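Notebook - bench 2, shell fit and display stands
June, started 9:40

Carried over from the last entry: the orange shells from Fedon are in. The delivery note says 2,000, same as the order. Full count not done. Boxes one to three are checked in, 522 pieces, and the rest stay taped until the stand question is settled.

Purpose of today's work is to fix the bench procedure for setting a shell upright in the clear acrylic stand. The Dondgate people want the shells shown standing, rim outward, and the stands they sent have no drawing with them. I measured the slot at both ends and the middle. It is tighter at one end on most of them. Marked that end with a pencil dot on the underside so we stop finding out by hand.

Table first. Wiped the white top with plain water and a lint-free cloth, front to back, then left it ten minutes. The alcohol wipes from Predent leave a film that shows as streaks under the acrylic, so they are off the bench for this job. Grit is the other problem. A stand pushed across a dirty top picks up scratches on its base, and those are visible from the front once it is lit. 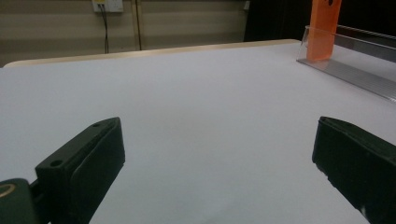
Beltrán wants it on record that water alone will not lift the old adhesive near the back edge, and that whoever does the next wipe should go over that strip with a plastic scraper before the cloth. Also asks that the scraper go back in the drawer and not in the cup with the pencils.

Agreed, added to the procedure as step 1a. Scraper held flat, wood edging left alone.

Procedure as it stands at 11:15:

1. Clean top, as above.
1a. Scrape adhesive strip if needed.
2. Set stand on the table, pencil-dot end to the left. Do not slide it after this.
3. Check shell for flash along the rim. Trim with the small blade, one direction only.
4. Hold shell by the rim. Fingers off the flat face, it takes prints.
5. Lower into the stand from above, no twisting. If it binds, lift out and start again.
6. Look at it from the side. A slight lean back is acceptable. A forward lean is a reject for the stand, not the shell.

On item 6, the lean varies more between stands than between shells. Swapped one shell through several stands and got a different angle each time. Swapped several shells through one stand and could not tell them apart by eye.
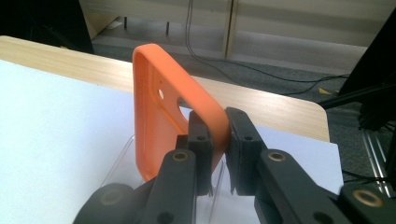 The rim is thick enough to take a firm hold without flexing, so step 4 stays as written. Keep pressure even on both sides when lowering. Uneven pressure turns the shell in the slot and it then sits crooked by a degree or two, which is easy to miss from the front.

Stand stock is 1,449 against 2,000 shells. Short by 551. Asked Dondgate whether the balance is coming or whether part of the run ships flat. No answer as of 14:30.

Open:
- slot width, need a number from the supplier
- replacement for the Predent wipes
- trim blades, last pack is open
- boxes four onward, count still to do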